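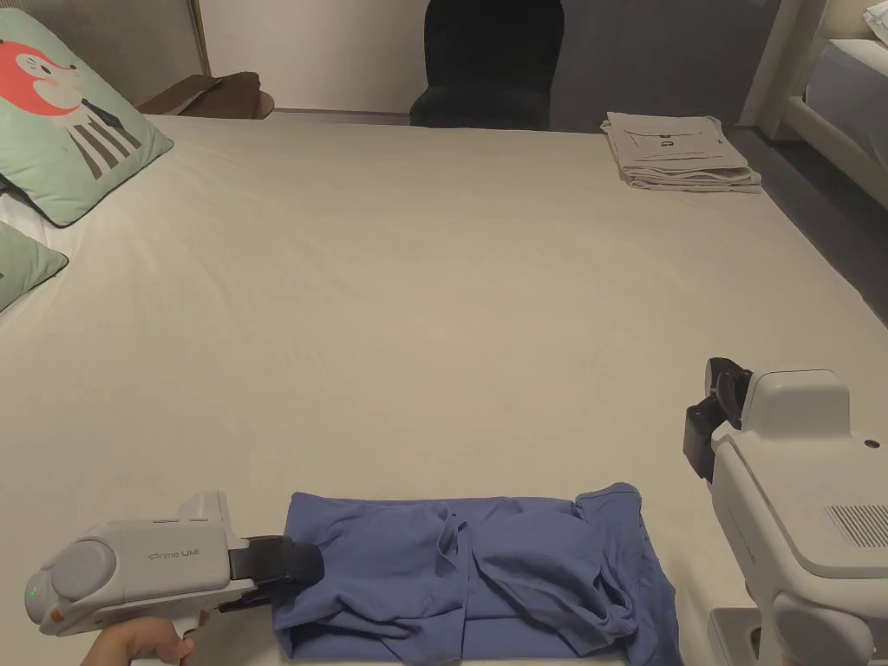 Week 3: Cutting a demo into pieces your policy can learn from

Okay, folding! I picked cloth for this one since it breaks every lazy habit you got away with on the block stacking (mine too). Simin Bakhtiari and I spent most of September on this code, so complain to either of us.

Look at the left jaw pinching the end of the garment while the right one hovers over the sheet. Two hands, two different jobs, same timestamp. If your segmenter only watches one gripper width, it will call this whole stretch "grasp" and you'll wonder why the right arm learns to close on air.

What I want you to do in the Stusside loader:

1. Read both width signals and smooth them over 12 samples. More than that and quick regrasps vanish.
2. Label each hand separately: free, closing, holding, opening.
3. Cut wherever either label changes, then merge anything shorter than 20 samples into the piece before it.
4. Plot it! Please. Half the bugs last year were a swapped left and right.

The practice set has 242 demos, and nearly all of them load cleanly. Skip the ones that don't and list them in your write-up.

Cloth pose is a separate headache (wrinkles, layers, no fixed corners), and Ardalan Abbasi covers it next time. Read the Yazdani chapter on keypoints first, up to the part on occlusion.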